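Visit Report: Service Robotics Software at the Lokeck Test Apartment, Stostton

Prepared for the members of the Gallagher Facilities Technology Forum

In November a delegation of six members visited the Lokeck development site in Stostton at the invitation of the company's software group. The purpose of the visit was to review the control and perception software Lokeck is preparing for cleaning work in residential and hotel bathrooms. The delegation was received by Homa Tehrani, head of motion planning, and Behrouz Kiani, who is responsible for perception and operator tooling.

The morning was given over to the software architecture. Lokeck divides a cleaning job into short skills, each with its own entry conditions, its own motion limits and its own test for completion. A task layer named Semwood selects the next skill and hands it to the planner. The current library holds 18 skills, of which the bathroom set is the most recent. Ms. Tehrani explained that the group had first attempted to plan an entire bathroom job in a single pass and had given this up, as a small error in the estimated position of one fixture spoiled every motion that followed it.

At 11 a.m. the delegation moved to the test bathroom to observe work on the toilet brushing skill.

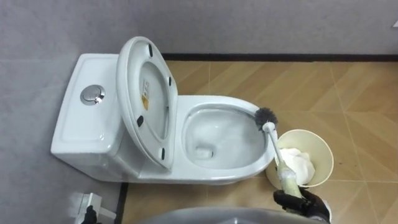

Page 2

The planner treats the brush as an extension of the right hand. Once the grasp is confirmed, the software replaces the hand's reference point with a point at the center of the bristle head, and all later motion is computed for that point. The length of the tool is therefore of great importance. Mr. Kiani stated that the grasp position along the handle is estimated again after each pickup, and that the planner will not release a bowl motion until the estimate has settled.

Contact with the bowl is handled by a compliant controller. The planned path runs slightly inside the expected surface, and the controller yields as contact force builds up. Members asked how the path is fitted to toilets of different shapes. The software carries no catalog of models. It fits an oval to the rim, estimates the slope of the inner wall from depth data where such data can be trusted, and relies on contact for the remainder.

Perception was the subject of the longest discussion. Glossy white ceramic gives poor depth readings, and water gives worse ones. Highlights from ceiling lights move across the surface as the viewpoint moves, and earlier versions of the software took them for edges. The present version compares several views before it accepts an edge, and it gives greater weight to the outer line of the rim, where white ceramic meets a tan floor, than to anything inside the bowl. The state of the seat and lid is checked separately. If both are not judged to be raised, the brushing skill is refused and the task layer must call the lifting skill first.

Several members raised the matter of clutter. The wastebasket beside the toilet stood very close to the bowl, and the right arm has to work over it. Lokeck's planner keeps a simplified volume for each nearby object and adds a margin that may be reduced for light, movable items such as a basket, but never for a wall or a tank. Ms. Tehrani noted that bunched tissue in a basket changes its outline from one job to the next. The volume is consequently rebuilt at the start of every skill – a step that adds time but has removed a common cause of stopped runs.

The left arm is planned together with the right. Even while the right arm carries out the brushing, the left hand may be holding an item of its own, and the planner must keep both the arm and the held item away from the fixture and the floor.
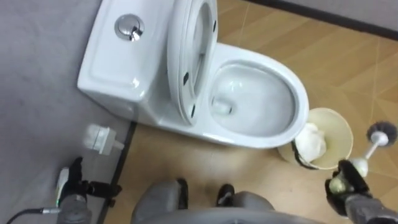

Operator Tooling and Logs

After lunch Mr. Kiani presented the review tool. Each run is stored as a timeline in which camera views, joint positions, contact forces and the decisions of the task layer can be played back together. The regression set contains 121 recorded runs, and no change to the planner is merged until it has been replayed against all of them. Replay cannot reproduce contact faithfully, a limit the group acknowledges, and changes to the compliant controller are tested on hardware as well.

The delegation considered the tool to be the strongest part of the presentation. Refused skills are recorded with the condition that failed, in plain wording a site supervisor could follow without training in robotics. Members did ask that the export format be documented, and Lokeck agreed to send a draft.

Points Outstanding

Lokeck did not present cleaning quality figures, and the forum has requested them. The delegation would also wish to see the completion test for brushing described in writing. At present it is based on the portion of the bowl surface covered by the path, with no check of the result. Ms. Tehrani confirmed that a visual check is planned and that no release has been assigned to it.

A second visit has been proposed for the spring. Members wishing to attend should notify the forum office.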